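Lab visit notes: student robot arm group, Nalville

Posted 19 Sep 2022

Quick write-up before I forget it all. Went over to Nalville with the after-school club from Lendton, two cars, one wrong turn, one lost lunch bag (found, under a seat). We were meant to get there at 2 and got there at 2 on the dot, only becuase the other car knew the back road.

Why we went

Our club has been stuck since August. We've got kits, we've got kids who want to build, and we have no idea what comes after "the arm waves." The student team at the Flanagan building put up a notice saying clubs could come and watch a practice session. So I signed us up the same night.

Getting in

Park behind the building, not in front. Front is permit only and they do check. Sign the sheet by the door, write your club name big. Closed shoes, they mean it, one of ours had to borrow a pair. No food past the hallway. Restroom is on the left before the double doors, go before you go in, the way back is longer than it looks.

The talk

Fifteen minutes, no slides, thank goodness. The project is called Wuvberg and it's the team's entry for a table setting contest. Plates, cups, silverware, all the stuff you'd put out for dinner. You'd think that's easy. One of the students said the flat things are the worst, a fork on a table has hardly any height to grab. Our kids had all guessed the cup would be the hard one.

They work in pairs. One student watches the arms and says what's happening out loud, the other writes it in a notebook. Paper notebook! They swap every few runs so no one zones out. A run that goes wrong gets the same amount of writing as a good one. I'm stealing that. Our kids only write stuff down when it works, and then two weeks later we make the same mistake again.

Also liked: they have a word list taped inside the notebook cover so "drop," "slip" and "miss" always mean the same thing. Slip is when it moves in the grip. Drop is when it leaves the grip. Miss is when it never got it. Took our group maybe a minute to start arguing over edge cases.

Watching the practice

Kids stood in groups of 4 and traded places. Bit of shoving, sorted out fast. It's a big room, high ceiling, good light from the windows, and less noisy than I had pictured. The arms are slower than the videos online. One of my 5th graders said "is it thinking" and kept saying it. By the second turn though they'd all gone quiet and were leaning in, calling slip or miss under their breath.

What I wrote down: the cactus in the white pot gets left out on purpose, as something to work around. The tray is there so the arms have a rim to deal with. Orange handles on the spoon and the fork, which I want to copy for our own set, easy to talk about from across a room.

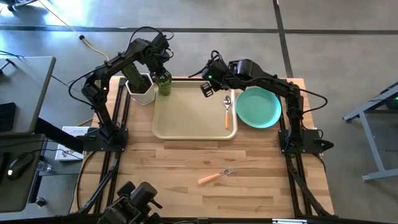

Green cup, teal plate, the tray and a fork out on the wood.

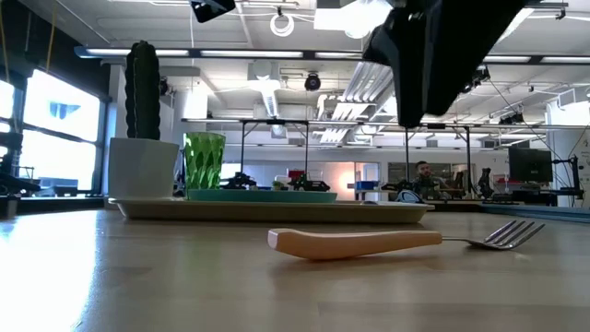
Questions our kids asked

How long did it take to build. (Longer than they planned, they said, and the wiring was most of it.)

Can it wash up too. (No. Big groan.)

What happens if you put your hand in. (You don't. There's a stop button and someone is always next to it.)

Do you have to be good at math. (Some of it, and you can learn that part as you go. Very kind answer I thought.)

Things to bring next time

Clipboards, there's nowhere to lean. A spare pair of sneakers. Layers, it was chilly in there by the end. Snacks for the car, since the vending machine by the stairs only took coins and ate two of mine.

What we're doing with it

Starting the notebook at our very next meeting, with the word list. Then a plastic plate and one fork, no cup till we can do the fork. If anyone has old silverware with thick handles please send it in with your kid, doesnt need to match. Forms for the next trip are in the blue folder, same place as always.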